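Measuring a parcel for volumetric weight

Couriers charge on whichever is greater: the weight on the scales or the volumetric weight worked out from the size of the carton. For light goods in long or bulky packaging, the second figure nearly always sets the price.
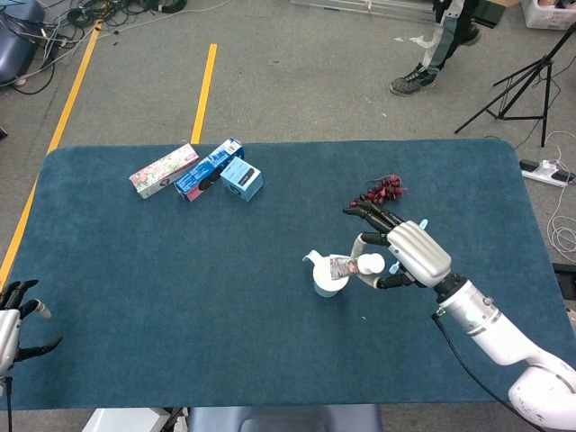
The method below is the one used at the Drondwood packing room. Nisha Joshi wrote the first version and Refilwe Mabaso revised it on 30 Mar 2023, after a run of surcharges on flat cartons.

What you need

A rigid rule or steel tape marked in millimetres, a set square, scales that read to the nearest 5 g, and a level surface larger than the carton. Soft dressmaking tapes stretch and should not be used.

Step 1. Close and tape the carton

Measure only after the final strip of tape is on. A full carton bulges at the middle of its widest face, and the carrier's scanner reads the bulge. If the lid stands proud, repack.

Step 2. Take the three dimensions

Lay the carton on its largest face. Measure length, width and height at the widest point of each, with the set square held against the side so that the rule is not read at a slant. Include handles, straps and any tape that sticks out. Tubes and triangular packs are treated as the smallest rectangular box that would hold them.

Write the figures down in the order length, width, height. The order makes no difference to the volume, but the length is needed again in Step 4.

Step 3. Work out the volume

Round each dimension up to the next whole centimetre, then multiply the three together. A carton measuring 307 mm in length is entered as 31 cm, not 30.7.

Divide the result in cubic centimetres by the divisor on your tariff sheet. Divisors differ between services, so check the sheet each time – 5000 and 6000 are both common. With a divisor of 5000, a carton of 50 × 20 × 10 cm gives 10,000 ÷ 5000 = 2 kg. If the same carton weighs 1.4 kg on the scales, it is charged at 2 kg.

Step 4. Check the length limits

Some services apply a second limit to length plus girth. Girth is twice the width plus twice the height. For the carton above, that is 50 + 40 + 20 = 110 cm.

Step 5. Record and label

Write the chargeable weight on the packing note and initial it. Place the address label on the largest face, clear of edges and seams. Old barcodes must be covered or removed – a sorting machine will read whichever it finds first.

Reducing the figure

Cutting the height usually saves most on flat goods. On a 37 × 30 cm base, each centimetre taken off the height removes 1110 cubic centimetres. Score the four corners, fold the flaps down at the new height and retape.

Queries about cartons returned from the Plillham depot go to Tolera Lemma, with the original packing note attached.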